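Trakar is a method for teaching a robot arm a handling task from recorded demonstrations, with a correction step added when the arm gets stuck. It comes as a code release with a trained model and a short paper by Přemysl Jelínek. I have spent a good part of the summer with it, and this review covers the method and the result it claims, as far as I was able to repeat it.

The idea is simple enough. Most methods of this kind learn from complete demonstrations, start to finish. Trakar also learns from short fixes, where a person takes over for a few seconds, puts the arm back in a sensible position and lets go. The fixes are stored separately and given more weight in training. The released set has 2585 demonstrations and fixes together, and the paper says the fixes matter most when objects are close to each other.

Setting up took longer than I would have liked. The instructions assume you are using the same arm controller as the author, and the calibration page is out of date. Percy Rengifo, who shares the lab with me, rewrote the part that reads the gripper position, and after that it ran without trouble. Training on our own recordings took 14 hours on one machine.

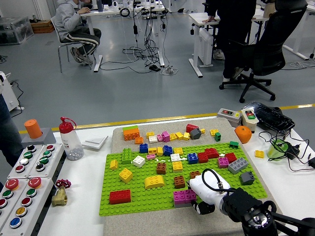
Toy bricks are a fair test for this sort of thing. They come in a few standard sizes, they are cheap, and they punish small mistakes. A gripper that comes in slightly off the line of a brick will turn it or push it into its neighbour. Cubes on a bare table are much more forgiving, and I wish fewer papers relied on them.

On single bricks with space on every side, Trakar was no better than Barine, the older method we normally use. Both were good and there is little to choose between them. With bricks close together the gap was plain. Trakar finished 61 per cent of our crowded trials without help, a little under the figure in the paper but well ahead of Barine on the same layouts. The arm also backed off and tried again more readily, where Barine tends to keep closing on the same spot.

The weak point is bricks standing on end. The paper has only one line on these, and in our trials the arm often went in too low. Adding seven fixes of our own made no difference that I could measure. The May update is meant to help with grasp height, but I saw no change from it.

I would recommend Trakar to anyone already recording demonstrations who can spare a person to do the fixes. If your objects are well spaced, stay with what you have. I have not tried it with two arms.

Reviewed 18 August 2021. Version tested: the May release.

Contact the reviews desk | © 2021 Istalum | Back to top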